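Thread on the catalytic converter thefts in Tangen, for people who asked me to put everything in one place. I went to the police department's public meeting in May and took notes. I also have the log they handed out at the door.

1/ The log covers reports taken by Tangen police only. If your car was hit in Plonden, it went to the county sheriff and it is not on this list. The lieutenant said the two agencies share information but keep separate case numbers.

2/ There are 89 reports on the log. Most are from the park-and-ride on Fevden Road and the apartment lots behind it. The rest are scattered. There are a few from the hospital employee lot and one from a church van.

3/ Nearly all of them were taken overnight. The lieutenant said the typical report comes in when the owner starts the car in the morning and hears the noise. That makes the time of the theft hard to pin down, so many entries just say "overnight."

4/ Two arrests so far. Both men were stopped at 3:40 a.m. leaving the park-and-ride in a pickup with no plates. Officers found a battery-powered saw, a floor jack and cut exhaust parts in the bed. They are charged with theft and possession of burglary tools. Neither case has gone to trial.

5/ Police would not say how many of the 89 they connect to those arrests. Someone asked twice. The answer both times was that it is under investigation. 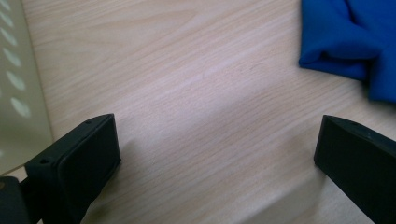

6/ On cost. My neighbor's truck was one of the ones on Fevden Road. The repair bill was $3,648, including the oxygen sensors and a section of pipe. Insurance paid after the deductible. Theft of parts falls under comprehensive coverage on most policies, so if you only carry liability you are probably paying for all of it. Check yours.

7/ The park-and-ride cameras. The lot is run by Prolau, the parking contractor, and the city leases it. Cameras cover the entrance and the pay station. They do not cover the back rows, where most of the thefts on the log took place. Prolau's representative said a proposal for more cameras has gone to the city and is waiting on funding.

8/ Lighting was the other complaint. Several of the poles along the back fence have been out since winter. The city said the work order is open. I drove through at 9 p.m. after the meeting and they were still dark.

9/ Etching. The department will engrave your plate number on the converter for free at the station garage. You need to call the front desk for a slot and bring your registration. They said it takes less than half an hour. It won't stop a saw, but it gives them something to match if the part turns up at a scrap yard.

10/ If you see someone under a car at night, call 911 and stay inside. The lieutenant was firm on this. One resident walked out to confront a group in March and they threw a wrench at him. He was not hurt. A vehicle description and direction of travel is what dispatch wants.

11/ If yours was stolen and you never reported it, you can still file. Use the non-emergency line or the form on the department's site. Keep the repair invoice and any photos of the cut pipe. Insurance will ask for the case number.

12/ Correction to 4: I first wrote that the saw was found in the cab. The handout says the bed. Fixed above.

13/ Next meeting is at 6:30 p.m. at the library, same room. I'll post the date when the city puts it on the calendar.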